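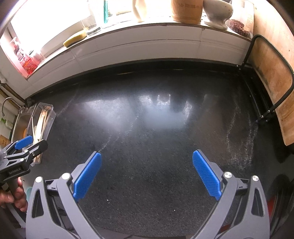 Photo: Herman Ngui

I watched Grarklow for the second time last night, and I have to take back some of what I told people after the first time.

The first time was in July, at a small open-air screening. The sound was weak, there was wind, and I had eaten too much. I came home and told my wife it was a film where a man waits for a ferry and then the film is finished. She asked if the ferry comes. I said that I did not remember, and this was the truth.

Now I have seen it in a real cinema, with 32 seats and good speakers, and it is a different film. The ferry comes. It comes very early, before the title even, and he does not get on it. How could I miss this? I think I was looking for my jacket.

For those who do not know it: Grarklow is a small town on a cold coast, and the film takes its name. A man called Subramaniam, a piano tuner, has been hired to tune 3 pianos there. One is in the school, one is in the hotel, and one is in the house of a widow who does not remember calling him. The film is 118 minutes long and more than 40 of them, I would guess, are spent with the piano of the widow. We hear the same note again and again. In the open air this was hard to bear. In a dark room you begin to hear that the note is moving, a very little, and you lean forward in your chair. The woman in front of me was leaning too.

What I like most is how the director uses doors. Almost every conversation happens with one person inside a room and the other person in the hallway. The hotel owner never once enters the room where he is working. She brings him soup and gives it to him over the doorstep, and he has to get up from the floor and walk to her, and the soup is always a little bit further away than is polite. I laughed at this each time. The rest of the audience was silent, so perhaps it is only me, or perhaps I come from a family where soup is a serious matter.

I am less happy with the school part. The children are written like children in films, they say wise things and look out of windows. There is one boy who asks the tuner if a piano knows that it is wrong. I heard somebody behind me breathe in as if this was beautiful. For me it was the only moment when I could feel the writer sitting at his desk.

Some friends compare it with Turnine, by the same director, and say that Grarklow is the weaker one. I have tried to agree with them. Turnine has the big storm, and the two sisters, and that long shot through the fish market which everybody talks about. But I have seen Turnine only once and I have no wish to see it again soon. It gave me everything at the first meeting. Also I never believed in the younger sister, who is supposed to be poor and has a new coat in every scene.

A word about the subtitles. In the print I saw last night they were much better than in July. The old ones had the widow say "I am not at home for you", and this made her sound cruel. Now she says "I wasn't expecting anyone", and the whole scene becomes soft. I do not speak the language, so I cannot tell you which one is right. It bothers me a little that my opinion of a person can depend on this.

The ending I will not describe, only that it has no music, after almost two hours of waiting for some. When the lights came on, an older man near the door was whistling the note from the widow's piano. He had it too low, I think.

The cinema is showing it until the end of October 2022, always in the small room. After that comes Rakent, his first film, which was made with very little money and which I have never managed to see. The copy is said to be scratched in the second half. I already have my ticket, seat by the aisle, and this time I will eat after.

If you have seen Grarklow and you understood why he leaves his tools at the hotel, please write to me. I have two theories and my wife does not like either of them.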